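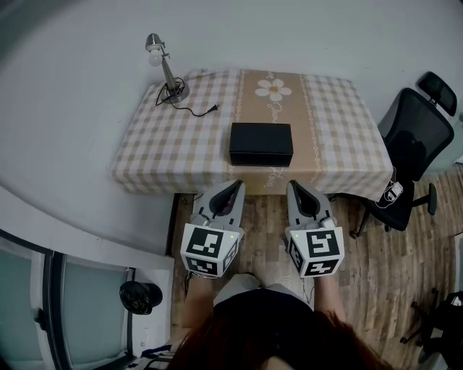
Moving the savings account, part one

06/06/2025

I finally closed the account at Trinier. I opened it when I got my first full-time job and left it alone after that. In January I got a letter saying there would be a monthly fee on any balance under 500 dollars. Mine had 324 in it.

I should have called that week. I put the letter in the kitchen drawer and found it again in May, under the takeout menus. By then the balance was lower, and I was annoyed enough to do something.

You can't close a Trinier account online. You can open one online, change your address, and order checks with a lake on them, but closing takes a phone call or a visit. I called. The first call dropped after the menu. On the second I waited through a lot of piano music and was told I needed a form, which they would mail to me.

The form is two pages. It wants the account number, the address on file, and a signature that matches the one they have. My signature has changed a lot since I was nineteen, so I drove to the Climthorpe branch and signed it at the counter.

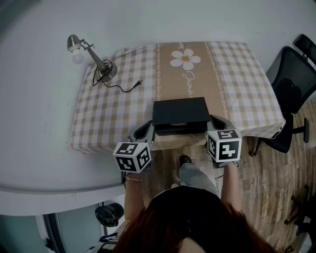
Dropping in from the comments on my last post, Petrel_99 wrote that the branch can hand you a check the same day if you ask before you sign. I didn't ask. The check was mailed, and it came to 232 dollars.

The new account is at Landar. I also looked at Nadar, but their nearest branch closes at three and I still like having a counter to go to. Landar has no monthly fee. The interest is small but it's there. Setting it up took one evening, most of it spent looking for my old tax return.

I moved the two automatic payments over first and waited for both to go through before I sent in the form. If you do this yourself, do it in that order. 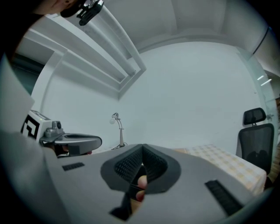

Filed under: Money, Paperwork

Next I want to go through the rest of the kitchen drawer. There is a dental bill in there that I think I paid.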